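Furnden House, Flovville
Premises Safety Inspection: Checklist and Comments
September 2019

Inspecting officer: Orvokki Heiskanen
Accompanied by: Csaba Halász, Kundora Property Services
Parts of building covered: ground floor, first floor, rear yard
Key to results: S = satisfactory; A = action required; N = not inspected

1. Means of escape

1.1 Final exits unlocked during opening hours. S
1.2 Escape routes clear of stored goods. A
Comment: Stacking chairs had been left on the first-floor landing, reducing the usable width of the stair head. Mr Halász had them moved during the visit. The landing is not to be used for storage, including on evenings when the hall is let.
1.3 Exit signs in place and lit. S
1.4 Rear exit door opens fully. A
Comment: The door drags on the threshold and needs a firm push. This was recorded at the previous inspection. The bottom rail should be eased and the hinges checked.

2. Fire precautions

2.1 Alarm tested weekly and results entered in log. A
Comment: Two consecutive entries are missing. The test itself, made from the call point by the front office, was satisfactory -- the sounders were clearly heard on both floors.
2.2 Extinguishers in position and within service date. S
Comment: The unit numbered 523 is on its bracket, but the instruction label is badly faded and should be replaced.
2.3 Fire doors close fully against the stop. A
Comment: The door to the meeting room does not latch. Sárközi supplied the closer and the fault should be referred to them.
2.4 Emergency lighting. S

3. Stairs, floors and handrails

3.1 Treads and nosings sound. S
Comment: The main stair is part of the building of 1895 and shows wear at the centre of the lower treads. No movement was found. The condition should be looked at again in November.
3.2 Handrails secure. A
Comment: One bracket is loose on the upper flight.
3.3 Floor coverings free from trip hazards. S
Comment: The entrance mat has been replaced and now sits level in its well.

4. Electrical

4.1 Distribution board accessible and circuits labelled. S
4.2 Portable appliances tested. A
Comment: The kettle and the fan heater in the front office carry no test label. Both are to be withdrawn from use until tested.
4.3 Extension leads. S
Comment: One lead in use, fully unwound and away from the walkway.

5. Washrooms and water

5.1 Hot water outlets marked. S
5.2 Little-used outlets flushed weekly and recorded. A
Comment: The record sheet has been kept for the ground floor only. The first-floor washroom is used chiefly on hall nights, and its outlets must be included.
5.3 Cistern lids seated, flush and refill working. S 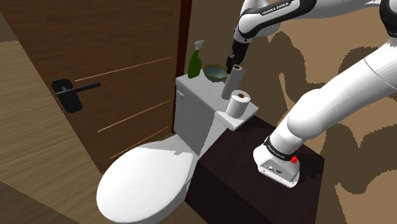
5.4 Door locks can be released from outside in an emergency. A
Comment: The release on the accessible washroom is stiff. Staff on the front desk should be shown how to operate it and where the release key is kept.
5.5 Extract ventilation working. S
Comment: The grille on the first floor is due for cleaning.

6. Rear yard and external areas

6.1 Surfaces even and drained. S
6.2 Bins kept clear of the building. A
Comment: Bins were standing directly below the kitchen window. The marked bay by the gate should be used -- a reminder to hirers would be helpful.
6.3 External lighting. N
Comment: The visit was made in daylight. Mr Halász will check the yard lamp after dark and report the result in writing.
6.4 Boiler room. N
Comment: The key was not available.

Actions

Items 1.2, 2.1, 4.2 and 6.2: immediate, front office.
Items 1.4, 3.2 and 5.4: Kundora Property Services, within 8 working days.
Item 2.3: Kundora Property Services to contact Sárközi.
Item 5.2: record sheet to be extended to the first floor from the date of this report.
Items 6.3 and 6.4: to be inspected separately and added to this checklist.

Signed: O. Heiskanen
Copy to: C. Halász; front office file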